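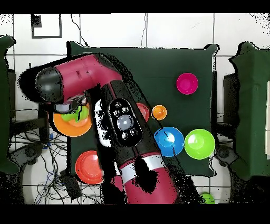

The Green Bowl

Home | Stories | Archive | Submit | About

The report said the arm had paused for 83 seconds and then resumed normally. Kanokwan Somboon read that sentence on the train to Prolcombe and again in the taxi, and she did not believe the word "normally" either time.

She had been sent by the insurer. Vudthorpe had built the thing, Thammasiri was paying for it, and a man's wrist had been broken in between. The man was on leave and had been told not to talk. Everyone else talked a great deal.

"It's a table-clearing task," said Wichai Mahawong, who ran the lab. "Bowls and plates. Plastic. You could give it to a child."

"A child didn't break his wrist."

He took her in to see it anyway. Hemus was the name of the project, and people used it for the arm too, as if they were talking about a dog. It was magenta, shiny as nail polish, and it was reaching over a dark green table. Its gray fingers hung above a green bowl that sat on an orange plate. The other dishes were spread out over the cloth-green tabletop in colors that made her think of a picnic. She stayed behind the line of tape at the door.

"What is it doing?"

"Deciding on a grip."

"How long does it usually take?"

"It varies."

She wrote down *varies*. She looked at the cables looped on the floor under the edge of the table, and at a small green bowl on the tiles, off by itself.

"Does it know about that one?"

"It isn't in the task."

"So if a person went to pick it up?"

Wichai scratched his neck. "A person would press the stop first."

"Did he?"

"The log says no stop was pressed."

"I didn't ask about the log."

They went to his office, where he showed her a chart. Hemus had done 3000 pickups since July with one incident. He said it as if the number might shake her hand. She asked how many of those pickups had been made with anyone inside the tape, and he said that wasn't a field they recorded. She asked what made the arm pause. He said the software lost confidence in what it was seeing, waited, looked again, and carried on when it felt better.

"Felt better," she said.

"When the score went up."

"And is there a light? When it's waiting?"

"There's a message on the operator's screen."

"Where's the screen?"

He pointed over his shoulder, through the wall. It was in the next room.

Kanokwan had spent eleven years on conveyor belts, presses and dock doors before anybody handed her one of these, and she had noticed that the people who made presses never told her that a press was thinking. A press was on or it was off. If it was on, you kept your hands out. The men who lost fingers had nearly all believed it was off.

"I want the stop log from before the incident," she said. "The week before. I want to see it pressed and recorded at least once."

He typed for a while. He scrolled, went back up, and scrolled again. Out in the hall somebody was laughing at something on a phone.

"There aren't any," he said.

"Nobody pressed it for a week?"

"They press it all the time. They press it to go to lunch." He had stopped scrolling. "There should be dozens."

"So the log doesn't hear the button."

"The arm stops when you press it. I've seen it stop."

"Have you seen it stop while it's already paused?"

Wichai didn't answer. He took off his glasses and set them on the chart. After a minute he picked up the desk phone, asked for the power to the lab to be cut at the wall, and said no, not from the screen, at the wall, and he would wait.

Kanokwan crossed out *varies* and wrote the date, December 21, 2019, at the top of a new page. It was a Saturday and the trains would be bad. She asked him for the name of the hospital.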